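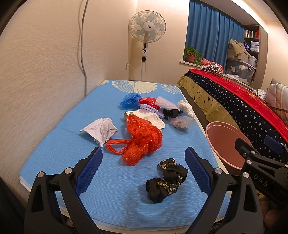 How does the software decide that a grasp on a thin plastic bag has begun?

It looks at three signals together: the opening width of the jaws, the change in image texture between the finger pads, and the motion of the tool relative to the table. A grasp is marked as begun at the first time step where the jaws stop closing and the texture between the pads starts to move with the tool.

4. Segmentation and grasp ranking

The previous section covered pose tracking and the alignment of the two hand-held grippers. We now turn to the software that converts a continuous recording into short labeled segments, and to the planner that uses those segments to rank grasps on a pile. The task throughout is table clearing: soft packaging is spread over a cloth, a bin stands beside the table, and the operator moves items from one to the other with either hand.

4.1 Why jaw width is not enough

For rigid objects, jaw width is a good event signal. The jaws close, they meet resistance, and the width holds at a value close to the width of the object. Most published segmentation tools we tried depend on this in one way or another, usually through a threshold on width or on its derivative.

Thin packaging breaks the assumption. A single layer of plastic film between two ribbed pads gives a width reading that cannot be told apart from a closed and empty gripper, given the play in our linkage. Foam net sleeves cause a different error. They compress slowly, so the width keeps drifting after the item is already held, and a detector that waits for a plateau fires late. Paper sits between the two cases. A flat sheet behaves like film, and a crumpled one behaves like a weak spring.

Our first version used width alone. It found the grasp on crumpled paper well, missed many grasps on film, and put the start of foam grasps so late that the lift had often been cut in half. We kept it as the baseline for the tests in Section 4.5.

4.2 The Filtico event filter

Filtico is the part of the Daveden software stack that proposes segment boundaries. It runs after pose tracking and reads the jaw width, the tool pose, and a small image patch that covers the space between the two finger pads. The patch is easy to define, as the pads are fixed to the jaws and the camera is fixed to the tool. For a given jaw width, the pads always fall in the same place in the view.

Within the patch we compute dense optical flow and compare it with the flow that the table surface would produce under the measured tool motion. If the patch follows the table, the gripper is empty or the item is not yet held. If the patch stays still in the tool's own coordinates while the table moves, something is being carried. We call the ratio of these two fits the carry score.

The carry score is noisy for clear film. Much of what the camera sees through a translucent bag belongs to the background, so the flow in the patch is a mix of two motions. We handle this by fitting both motions at once and letting each pixel choose. Highlights and folds in the film tend to pick the tool motion, and the rest tends to pick the table. A small share of tool-following pixels is enough, provided that it persists for 100 ms. Shorter bursts were nearly always reflections.

The table covering matters here as well. A cloth that is plain or finely streaked over most of its area gives weak flow, and the table motion is then recovered mainly from printed motifs and from the items that lie on it. Late in an episode few items are left, and we found it useful to carry the last good table estimate forward using the tracked pose alone.

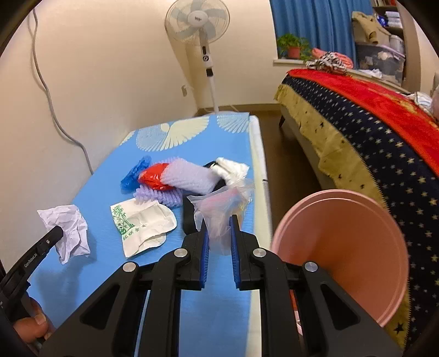 Annika Feldrath

Figure 4. View from the right-hand tool with a crumpled translucent bag between the finger pads. The narrow lower part of the bag lies inside the region used by Filtico, and the wider top rises above it. Behind the bag are other soft items, including blue and red plastic bags, two foam net sleeves and a paper bag with a green print.

Figure 4 gives a sense of the difficulty. Part of the bag is blurred, its outline is hard to follow, and the items behind it have stronger color and sharper edges than the bag itself. A segmentation network trained on common household objects tends to attach the held bag to whatever lies behind it. The two-motion fit does not need an outline, and it degrades more slowly when the film is clear.

The second tool is also a source of error. When it enters the view, its fingers move independently of both the table and the first tool, which adds a third motion. We do not model it. The relative pose of the two tools is known from Section 3, so we project the outline of the second tool into the image and mask that area before fitting. The operator's hand is covered by a simple extension of the same mask, made wide on purpose.

4.3 Checking boundaries in Closetti

Proposed boundaries are reviewed in Closetti, a browser tool written for this project. It shows both tool views side by side over a shared time line, with the carry score drawn as a curve beneath them. The annotator can move a boundary, delete it, or accept it with one key. There is no free-text field. An earlier version had one, and the entries could not be used without a second round of cleaning.

Each accepted segment receives a material label (film, foam, paper, fabric or mixed) and an outcome label. The outcome is taken from what follows in the recording. It is set to success if the item is released over the bin, to drop if it leaves the jaws before that point, and to drag if one or more other items move with it. The last label turned out to be the most useful one for planning. Soft items catch on each other, and a net sleeve that has been pushed under a bag will often pull the bag along.

The full set holds 3366 reviewed segments. We set aside 1340 of them for testing, split by episode so that no pile appears on both sides. Annotators worked from the same written guide, and disagreements over the drag label were settled by a joint review. Disagreements over the start of a grasp were small and we averaged them.

4.4 The Cusi planner

Cusi takes a single view of the pile and returns a ranked list of grasp poses. It has two stages. The first stage proposes candidates by sampling points on the pile surface and assigning each a jaw direction from the local fold pattern. Folds are attractive places to grasp on film, since a raised ridge can enter the gap between the pads while flat film cannot. We draw 1000 candidates per view and discard those that would bring a jaw into the table plane or into the rim of the bin.

The second stage scores the candidates that remain. The score combines the predicted chance of a hold with the predicted chance of a drag. Both come from a small network trained on the reviewed segments, with the image crop taken at the moment before the jaws begin to close. We tried a single network with one output for overall success. It learned to avoid the middle of the pile entirely, which gave good numbers on early picks and poor ones once only the middle was left.

Keeping the two predictions apart lets the planner change its behavior as the table clears. At the start, with many items to choose from, the drag term has a high weight and Cusi works inward from the sides. Near the end the weight falls. Two items going into the bin together is acceptable for this task, and a hard penalty on it only causes the planner to hesitate between poor options. The weight is a simple linear function of the covered table area. A learned schedule did no better in our tests.

Ranking is repeated after every pick. We do not track items from one view to the next. A crumpled bag changes shape when its neighbor is removed, and a tracker tuned to follow it needed more attention than the rest of the planner combined.

4.5 Results and limits

On the held-out segments, Filtico placed the start of the grasp closer to the reviewed label than the width baseline for every material. The gain was largest for film and foam. For crumpled paper the two methods were nearly equal, and on a few tightly balled sheets the baseline was slightly better, as the flow patch contained almost no texture.

Two failure types remain common. The first is a bag that touches one pad but is not pinched, and follows the tool for a short distance through static cling. The carry score rises and a false grasp is proposed. Annotators delete these quickly, but they would matter in a system without review. The second is fabric with open gaps between printed parts. The printed parts track well and the plain dark parts do not, so the score depends on which part happens to lie between the pads.

For Cusi, the main limit is the single view. Where one sleeve lies under another item, the planner sees only an edge and has to guess how far it extends. The view from the other tool would often settle the matter, and the calibration needed to use it is already in place. We have not yet merged the two views at planning time. Doing so changes the candidate stage, because a fold seen from both sides yields two directions that do not always agree, and the present scoring network accepts only one crop per candidate.

All of the recordings used in this section were made indoors with mixed daylight and ceiling light. We did not test under a single strong lamp, where highlights on film would be fewer and would shift more sharply with tool motion. The 100 ms persistence setting was chosen on the training episodes and left unchanged for all materials.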